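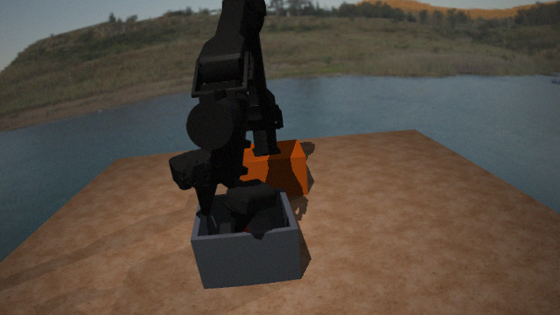
The picking cell in our simulator, with the arm reaching into the grey box.

Cell technician (simulated and physical picking), Clavwood

Dulletti is looking for a patient, practical person to take over the daily care of our picking cell at the Clavwood workshop. It is a permanent post, 40 hours a week, starting in May if we can manage it and a little later if the right person needs to work out their notice.

The cell exists twice. There is the real one, bolted to the floor at the back of the workshop, and there is its twin in the simulator, where every new picking routine is tried before it goes anywhere near the motors. Keeping the two in step is the heart of the job. When a finger pad is replaced on the real gripper, or a box is swapped for one with taller walls, somebody has to measure it and put the same change into the model, and for the past while that somebody has been whoever happened to be least busy. We would dearly like it to be you!

A usual morning begins at 8 with the warm-up routine, a look over the cables and a check that the fingers close squarely. After that you might spend an hour or two on the position check, where the arm is sent to 12 marked points and the readings are compared with the simulator's. Afternoons are more mixed — one day you could be stripping down a wrist joint that has started to grumble, and the next you could be sitting with the software people, working out why the simulated fingers brush the side of a box on the way down.

You will also look after the spares cupboard and the Limach log, our own record of every fault and repair on the cell. It goes back 80 entries and some of them are, we admit, rather short on detail. Tidying it up would be a lovely first project for a person who enjoys that sort of thing.

We would like you to have:
Two years or more of hands-on work with robot arms, machine tools or something similar
A steady hand with small fixings and a torque wrench
Enough computing to edit a settings file and read an error message calmly
Clear written English for the log

Simulator experience is welcome but we are happy to teach it. Our sister workshop at Arnaud runs a matching cell, and you would spend your first 2 weeks there learning the routine, with travel and lodging paid for.

The workshop is warm, has good light and a proper kitchen, and there is parking in the yard. Hours can be moved a little either way for school runs and the like.

To apply, please write us a letter of a page or so, telling us about a machine you have looked after and a fault that took you a long time to find. Send it with your CV to the Dulletti office at Clavwood, marked "Cell technician". Shortlisted applicants will be invited for a morning in the workshop, with lunch.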